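Went to a robot laundry demo and came away unconvinced – am I being unfair?

Posted in Home & Household Tech by Khalil Daher

My brother-in-law talked me into the open day at Rurnside last Sunday. They are the people who let small outfits rent bench space, and the one we had gone to see was Sollix, who say they are teaching a pair of robot arms to handle clothes. The leaflet had the words "the end of the laundry pile" on it, so you can guess the mood I was in before I got through the door.

We stood behind a rope for the best part of an afternoon session. Two arms, one table, one garment at a time. Before anything moved there was a talk with slides, and the speaker told us the system had been through 1,998 practice runs. He did not say how many of those ended with a folded garment. I put my hand up and asked, and got a long reply about how "success" depends on what you are measuring. 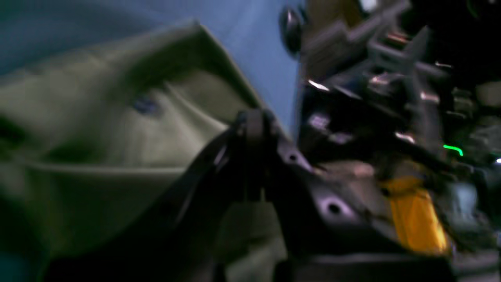
I will give them that they did not hide how slow it is. I have three children and I do the washing for all of us, and in the time it took to deal with one pair of trousers I would have done the lot and made tea. The arms would go in, fidget, back off and go in again. A young woman near me clapped when one of them got a grip on the cloth. I didn't.

What bothers me more is everything that goes on before the clever part. Somebody from the firm put the clothes on the table. Somebody moved them when it got stuck, which happened twice while I was there. There was one garment out at a time, all on its own, on a plain cloth, and I would like to see it faced with my basket, where the socks are inside the trousers and everything is inside out.
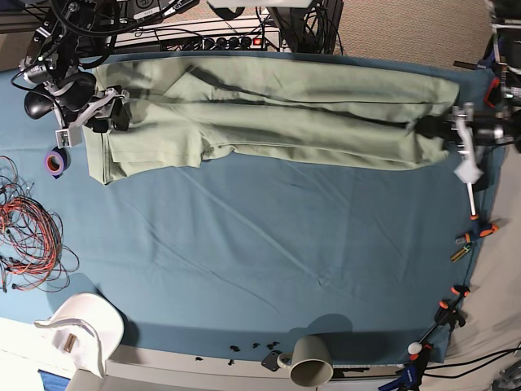

Trousers held at the waistband and the cuffs, Sollix bench, Rurnside open day

They were taking names for a home trial "in due course". My brother-in-law signed up. I have no interest in paying for it but I am curious whether people here who know about this sort of thing think it is worth anything, or if I watched a very expensive way of holding up a pair of trousers. Also, is it normal for the staff to step in during a demonstration and not mention it?

3 replies

Ayman Akl
Waste of money, the lot of it. My neighbour bought one of those robot mops and it lives in the cupboard. Get the kids to fold their own.

Elias Mansour
You are partly fair and partly not, I think. I spent a few years on packing lines at Flarnmont, which is boxes and trays, all stiff and all the same shape. A box stays a box when you pick it up. Cloth changes shape every time you touch it, so the arm has to look again and decide again, and that is where a lot of the fidgeting you saw will have come from. Pulling a garment out between two grippers is a sensible way to start, as it gets the worst of the bunching out and shows you which end is which. You do much the same when you shake a shirt out, only you don't notice yourself doing it.

Where I agree with you is the number. 1,998 runs tells you how long they have been at it and nothing else. If you go again, ask these:

How many garments in a row has it done with no one touching the table?
Were any of them garments it had not handled before?
Is a person steering the arms, or are they running on their own?

The last one matters most and it is often left vague. Plenty of demonstrations have someone driving the arms from the side, and there is nothing wrong with that if they say so. Did you see where the operator was, and what they were doing with their hands?

As for staff stepping in, yes, it is normal. A decent presenter says it out loud. One who carries on talking over it is hoping you were looking at the slides.

I would not expect much from the home trial. Getting something to work on one bench is a long way from a house with a cat in it. Your brother-in-law has lost nothing by giving his name, but I'd want to see any deposit terms in writing before a penny changed hands.

Shota Nishimura
I went to the Tipoki one in February and it was the same story, except with towels. They folded 11 while I was there and they looked all right from where I was standing. Then I asked if I could put my jumper on the table and was told it wasn't set up for jumpers. Fair enough, but the poster outside had a jumper on it.

Elias's third point is a good one. At Tipoki the operator was behind a screen and it took me ages to work out there was one.

Khalil Daher (original poster)
Thanks Elias, that helps. I did not think to look for an operator. There were a couple of people sitting off to one side with laptops and I took them for note-takers, so now I don't know. I've written your three down and my brother-in-law can ask them, seeing as it's his name on the list. Ayman, I have tried getting the kids to fold their own.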